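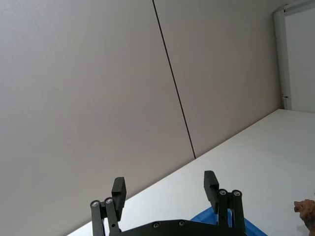
The second reporting period of the Skunero blade repair project is closed, and I write to give Cendik the state of the work and of the money. The main subject of this period was the leading edge filler, which we test on short pieces of retired wind turbine blade. When two cured shells are put side by side there is always a joint, a thin dark line like the one between two wall panels, and our question is how this joint behaves after long exposure to rain. The first report described how we selected the filler. I will not repeat it, but the selection has not changed.

Last updated: January 19, 2024
Print this page | E-mail this page

Work done in the period

We received the blade sections from Sinaga in September, two weeks later than in the plan. The sections came from the outer part of the blade, where the erosion is strongest. Before cutting we made an ultrasonic inspection, and one section had a delamination under the coating, so we put it aside. Sinaga agreed to replace it without cost, but the replacement is not yet at our workshop.

From the good sections we cut 70 specimens. Half of them were repaired with the two-part filler and half with the pre-formed shell, which is glued over the edge. The rain erosion test was done with the same nozzle and the same speed for all. The shell specimens lost very little material on the front. The damage starts at the joint, where water can enter below the adhesive, and from there it goes under the shell. With the filler, the loss is more even and easier to see during an inspection from the ground.

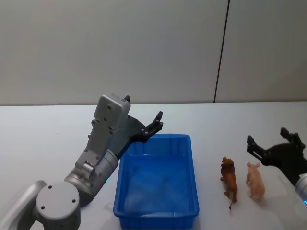
For this reason we changed the shape of the shell border. The old border had a step, and the new one becomes thinner until it meets the coating. Gerardo Amato made the new mold in our workshop and the first parts came out well, except for small air bubbles near the corners. He is now trying a longer time under vacuum before the heating. We have tested the new border for 300 hours and the adhesive did not open. The target in the agreement is 667 hours, therefore I ask you to read this as a partial result only.

The bonding in cold weather is still difficult. Below 8 degrees the adhesive needs too much time, and a rope team cannot wait on the blade so long. Ovum, our supplier, offered a faster hardener. We ordered a small quantity, and it will be tested with the next group of specimens. If it makes the joint too brittle, we must go back to the heating blanket, which is heavy and needs a cable from the nacelle.

Budget

The spending is inside the approved amount. We spent less on transport, as Sinaga delivered with its own truck, and more on cutting discs, because the spar cap material wears them very fast. I would like to move the remaining transport money to the line for consumables. Please confirm in writing if Cendik accepts this.

Delays and risks

The late delivery has moved the field trial. We planned to repair a working turbine before the winter, but the wind was too strong for rope access on most days and the operator did not want to stop the machine in its best season. We now propose to do the trial in spring on 2 blades of the same rotor, one with filler and one with the new shell. The third blade will stay without repair for comparison. The operator has accepted the idea, but the insurance paper is not signed.

Next steps

Until the next report we will continue the rain test up to the target hours, compare the two hardeners, and write the repair instruction for the rope team. The draft instruction will be sent to you before the field trial, so that your technical reviewer can send us comments. The erosion data in table form and the ultrasonic inspection sheets will follow by separate mail.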